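Husden All-Season Turnout Blanket: my review after one very muddy winter

Posted 15/09/2019

Okay, so I've been promising a few of you this one since last fall, and my mare has finally put enough wear on the thing that I feel like I can talk about it! Grab your coffee.

A little background first. My girl is a chunky quarter horse cross with big shoulders and no withers to speak of, and she's a blanket wrecker. We bought her first turnout from the sale bin at the feed store and it made it 8 days. The second was a hand-me-down from my barn mate and it slid sideways every single night until I'd find her in the morning wearing it like a bib. So last November I gave in and ordered the Husden with the 220 gram fill, in navy, with the detachable neck cover.

First impressions were good. It's heavier than I thought it would be (I carried the box from the mailbox with a lot of groaning) and the stitching around the chest straps looked neat and tight. The surcingles cross low and the clips are big enough to work with gloves on, which matters so much to me, because I feed before sunrise and my fingers are useless until I've been moving for a while.
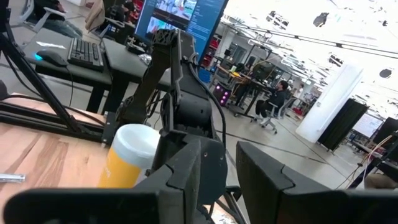 Reading time: 3 minutes

Fit is where I got really excited. There are deep shoulder gussets on both sides, and she could get her head down to the hay without the front digging in. She's always had rubbed patches on the points of her shoulders by Christmas, hair gone right down to the skin, and this year I had one little scuffed spot on the left and that was it. I did size up. If your horse is wide like mine, I'd say do the same, and if you have a narrow thoroughbred type you may want to try one on before you cut the tags off.

Waterproofing: great until February, then so-so. We had a week of sideways rain and I found her damp along the spine, right where the seam runs. I washed it on cold, sprayed it with Dramau reproofer, hung it over the stall door for two days, and it went back to being dry underneath. I'd rather not have to do that mid-season with a blanket in this price range, but there you go.

The neck cover I'm not crazy about. It attaches with hook-and-loop tabs and they fill up with hay and shavings and mane hair, and by spring two of them would barely hold. I ended up leaving it off unless it was really nasty out. My friend's gelding has a Beriteo with metal clips at the neck and I'm a bit jealous of those!

Oh, and the tail flap. It's nice and wide, and the tail cord has a plastic sleeve so it wipes clean. Small thing, but anyone who has scrubbed a tail cord in a bucket will get it.

Damage so far is one three-inch rip on the hip (a fence board, I'm pretty sure) which I patched with a kit, and one bent leg strap clip. For my mare that's a miracle.

Would I buy it again? Yes, without the neck piece, and I'd reproof it in the fall before the first big storm. I've already pulled it out of the tack trunk and hung it up to air, and she gave it a very suspicious sniff and went back to her hay.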